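Re-oiling a long wooden table top: how long between coats?

Posted in Furniture and Finishes, 2020-10-21

hoekstra_bench

I have a long wooden table on metal legs, bought second-hand from a workshop in Rastley. The top is worn to bare wood along the front edge and still sealed elsewhere. I intend to sand it back to 149 microns or finer and apply Besevance hard oil. 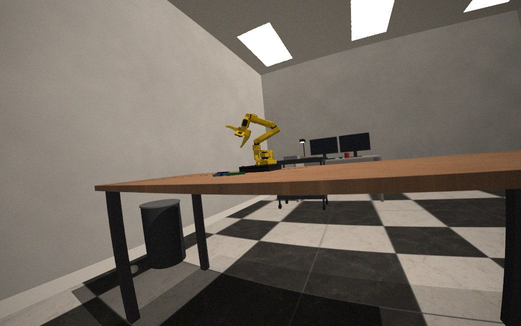
The tin gives a recoat time of 6 hours at room temperature. My workroom is unheated and the first test patch was still tacky the next morning. I applied it by brush and did not wipe off the surplus. Should I thin the oil, wait longer, or change product? The top cannot be taken off the legs, as the bolts have seized.

serkia

Do not thin it. The fault is the surplus. Hard oil cures by taking up oxygen, so a thick film skins over and stays soft underneath. Apply with a lint-free cloth, leave for 15 minutes, then wipe until the cloth no longer drags. Two thin coats are enough on most tops.

Remove the tacky patch with white spirit and a grey pad, let it dry, and sand again with the grain. In a cold room, allow a full day between coats whatever the tin says. Lay used cloths flat outdoors to dry before binning them, as they can self-heat when bundled.

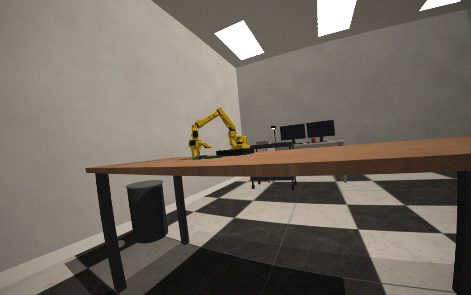

Does the underside need oiling too?

One thin coat is advisable if you can reach it. A top sealed on one face only takes up moisture unevenly and may cup. Brush the dust off first and wipe the surplus in the same way.

406_grit

I just used varnish on mine and it was fine. Mine was a desk though, and smaller. Penetrating oil on the seized bolts, leave overnight, try again with a longer spanner.

hoekstra_bench

Patch removed with white spirit as suggested. Second test is on, wiped properly this time. The bolts have not moved. Will try the longer spanner before I start on the underside.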